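# Wrist camera rim grasp, notebook, February

Started 9:40, arm already warmed up from the morning homing. Today is only for the rim grasp and for the highlight problem. Nothing with stacking.
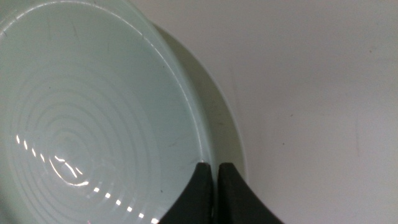 The question I want to answer is still the same as in the last entry. When the policy sees only the wrist view, does it find the rim from the real edge of the bowl, or does it use the shadow next to it? Mitiku Belay thinks it is the shadow. I was thinking it is the edge. After today I am less sure.

**What is the problem with the green bowl**

The bowl is glossy and the inside has raised rings. Under our ceiling light each ring gives a small bright point, so we get a chain of white dots going over the inside. The dots move when the camera moves, but they do not move in the same way as the bowl. For the depth network (we call it Zidier, the small one) this is bad. It gives holes at the dots, and near the holes it sometimes bends the surface up.

On the rim there is also a thin bright line. I expected this line to hurt us too. It helps a little, because the edge detector likes it very much. But it does not go all the way around, and where it stops the confidence falls down.

The shadow has a clean outer curve, nearly the same shape as the rim. So there are two arcs close to each other, and both look reasonable for a grasp. I should have noticed this in autumn.

**Setup**

- Policy: Nelus, checkpoint from last week, no fine-tuning on this bowl
- Training set: 2,682 grasps, all with wrist view, mixed dishes
- Of these, 1,308 have a visible shadow beside the target (Mitiku made the labels by hand, thank you)
- Gripper: two fingers, the dark pads, not changed
- Approach: from above and tilted, stop at pre-grasp, then wait for my key, then close
- Light: ceiling only for block A, ceiling plus diffuse panel for block B
- 20 trials in each block, bowl turned and moved by hand between trials

I keep the stop at pre-grasp because I want to look at the alignment before the contact. One finger must be on the inner side of the rim and one on the outer side, tips at the same height. If both are on the same side I write it as a miss and I do not close. Please do the same if you repeat this, otherwise the numbers can not be compared.

**Block A, ceiling light only**

In 6 of the trials the fingers stopped too far outside, over the shadow. All of them had the same direction of error. I did not see one case where the fingers went too far inside the bowl. If the dots were the main reason, I would expect errors to both sides, or more to the inside. So this is a point for Mitiku.

The good ones were good. The gap between the fingers was on the rim, and when I closed, the grasp was quiet, no sliding sound.

**Block B, with diffuse panel**

The panel makes the shadow much softer, and the outer curve of it almost disappears. The dots become wider and less sharp. I had no misses to the outside in this block. I want to write "solved" but I will not, for these reasons:

1. The panel changes the shadow and the highlights together, so I can not say which one did it.
2. I was placing the bowl by hand and I knew which block I was in.
3. The panel also makes the whole surface brighter, and the exposure went down by itself. I forgot to lock it. This is my mistake.

Point 3 bothers me most. Potgieter's script has a flag for fixed exposure and I did not set it.

**Masking test (offline, on saved views)**

After lunch I took the pre-grasp views from block A and painted over the shadow with the surface color, then ran the policy head again without moving the arm. In the six bad cases the predicted grasp moved back toward the rim, every time. Then I restored the shadow and painted only the white dots. The prediction almost did not move.

I think this is the most useful result of the day. It is still a small set, and my painting is not beautiful — at the border there is a visible step, and the network may react to the step. But the direction is clear.

Also I tried to remove the bright line on the rim. The confidence went down, but the position stayed in place. So the line is a support and not the main cue, at least for this bowl.

**To do**

- [ ] Repeat block B with exposure locked
- [ ] Find a way to change the shadow alone. Maybe a second lamp from the low side, which fills the shadow but keeps the dots
- [ ] Placement from the random list, so I do not choose it
- [ ] Ask Mitiku if the shadow labels include the very soft shadows, or only the sharp ones
- [ ] Clean the table. There are small specks, and I do not want the edge detector to learn them
- [ ] Shadow augmentation for the next Nelus training, first version can be simple: shift the shadow and keep the grasp label

For the Grallonstead meeting I will show only the masking test and block A. Block B waits until it is repeated.

17:15, arm parked, panel off. Logs are in the shared folder under the rim grasp name, block B has the suffix "unlocked" so it is not mixed with the next run.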